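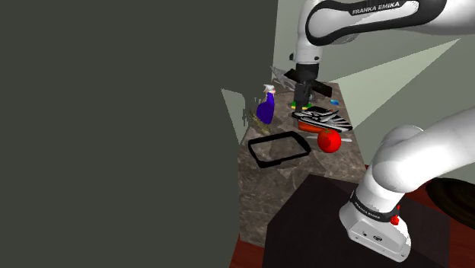

7 min read

4.2 Reassignment of counter work at the Oltport kitchen

Before the Kadwood cell was introduced, clearing and resetting the preparation counters at Oltport was shared among all kitchen staff and appeared in no job description. The layouts used for planning were built in simulation, with two Franka Emika arms and a marble-patterned counter holding mixed items, among them a tomato, a spray bottle and an open black tray frame (Figure 3). Staff reviewed these layouts in November, before any change was made to the rota.

Of the 143 counter tasks logged in the baseline period, staff rated the handling of produce and cleaning supplies on the same surface as the most tiring. Under the new arrangement, one attendant per shift supervises the cell and decides which items are left for hand work. Interviewees described this role as lighter on the back and heavier on attention. Several also reported fewer chances to talk with coworkers during the evening reset.

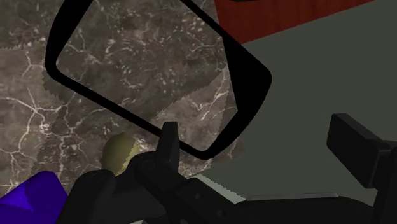
Milagros Montoya

Figure 3. Simulated counter work, general layout (first panel) and closer view with the gripper in front of the black frame (second panel).

The closer view was the one attendants asked to discuss most often. In it, one gripper finger overlaps the lower rim of the frame, and a small yellow-green object is partly hidden by the mechanism. Attendants noted that judging such overlaps from a screen is a skill for which the Younis training plan set aside no time. The plan was later extended to 24 hours per attendant, and pay grades were left unchanged. Section 4.3 reports the effect on shift handovers.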